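Counter robot for a small café: has anyone paid for the Bastosus package?
Posted by halfcaf_landlord in Food Service Equipment

We run a 22-seat place and the owner has been sent a quote from Bastosus for their two-handed counter setup, leased at 2,090 a month with a 2,000 setup fee. It makes drinks at the machine using ordinary glassware. The salesman was lovely and answered every question with a brochure. Has anyone lived with one? I mostly want to know how it copes with glass, what breaks, and whether my staff will spend the day babysitting it.

tampwright

We had the trial unit at our Baslow counter, so I can help with the glass part. Ours used both hands on a single cup, one higher up and one down near the grate, and that seems to be how Bastosus likes it done. It looks like someone carrying a urine sample across a church. The fingertips are padded and replaceable, and you'll want spares on the shelf before you need them.
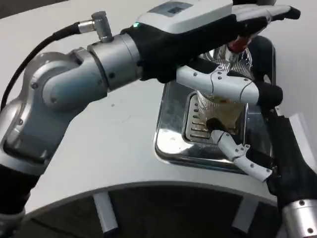

CLAKORVILLE, July – I'm pasting from my trial notes, which is why this bit sounds like a telegram. 254 drinks logged in the first stretch. Breakages: two, one of them mine. Slow on every order with more than one cup in it. Clakorville is our second shop, where the unit went after Baslow, and moving it cost us a morning of recalibration that the brochure calls "relocation." Ask for that in writing.

On babysitting: yes, at first. Someone has to keep the glasses where it expects them, and your regulars will move them to see what happens. We put up a sign. They moved the sign.

I'd also check what your quote says about the sleeves on the arms. Ours had fabric over the wrists, and coffee gets everywhere eventually.

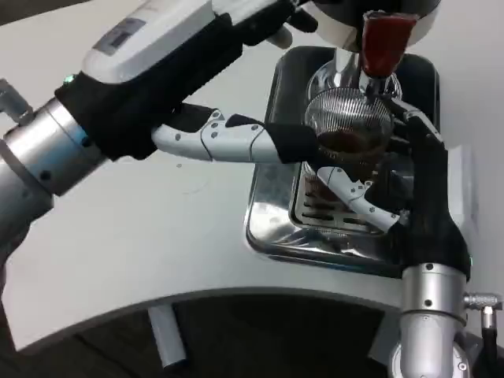 Washing wasn't included in our deal, and a spare set was 187. After that I stopped asking what things cost and started asking what was left out, and got much more useful answers.

Would I lease it again? For the Clakorville shop, maybe, since it's quiet there and people like to watch. For Baslow at 8 a.m., no. There was a line out the door and a robot being careful.

grindset_gary

just hire a teenager

oat_of_office

Gary isn't entirely wrong, but we can't get teenagers either.

We looked at Bastosus and at Aoun the same month. Aoun's is a closed cabinet with its own cups, so you get less theater and fewer things for a customer to poke. If you need your own glassware it's no use to you. The Bastosus demo did well with a plain tall glass and badly with our handled mugs, so bring your real cups along and don't let them hand you theirs.

Measure your counter, too. Their site plan left us nowhere to put the pastry case, and the pastry case makes money.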